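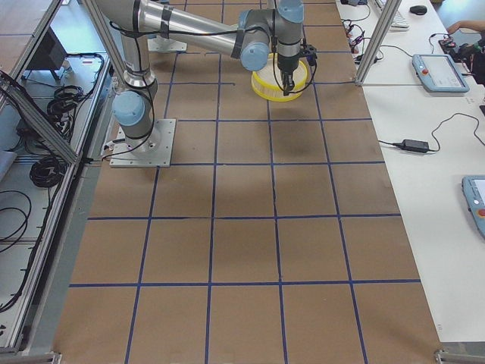
Marking out a work surface in squares

19 May 2026

I re-taped the top of the big bench in the shed at Tridville over the long weekend. The old grid dated from October and had lifted at most of the crossings. These notes are mainly so I can repeat the job without measuring everything again.

The usable area is 1,531 mm by 1,499 mm. The difference comes from a trim I made years ago to clear the door. Neither number divides neatly by a sensible square, so I start from the middle and let the leftover fall at the outside edges. Starting from a corner pushes all the error to the far side, where it shows.

Tape is blue, narrow, low tack. I have tried the paper tape from Tosthorpe and the vinyl from Godoy. The paper one tears straight and comes up clean, but it fades and goes thin where things get dragged over it. The vinyl holds its colour and stretches if you pull while laying it, then creeps back overnight and leaves a gap at the end. Paper is what I would buy again.

Method:

Wipe the surface with metho and leave it to dry.
Mark both centre lines in pencil and check the diagonals.
Step off the squares with a stop block, not a tape measure.
Lay all the lines in one direction, then all the lines across them.
Press every crossing with a roller.

I got through 3 rolls, with 85 cm left on the last one. Some lines still wander slightly. A straightedge clamped at both ends would fix that and I may do it next time.

The grid is for placing things in the same spot again. I write positions down as row and column, counted from the near left, and that is accurate enough for shallow containers and trays. Anything finer gets a pencil tick inside the square, which rubs off brown board easily enough if you use a soft lead.

One change I am considering is labelling the edges. Tutell sells small printed number strips, but they are glossy and catch the overhead light. Hand lettering on masking tape is probably fine – I just need to find a marker that doesn't bleed.

Offcuts of tape are in the tin under the vice.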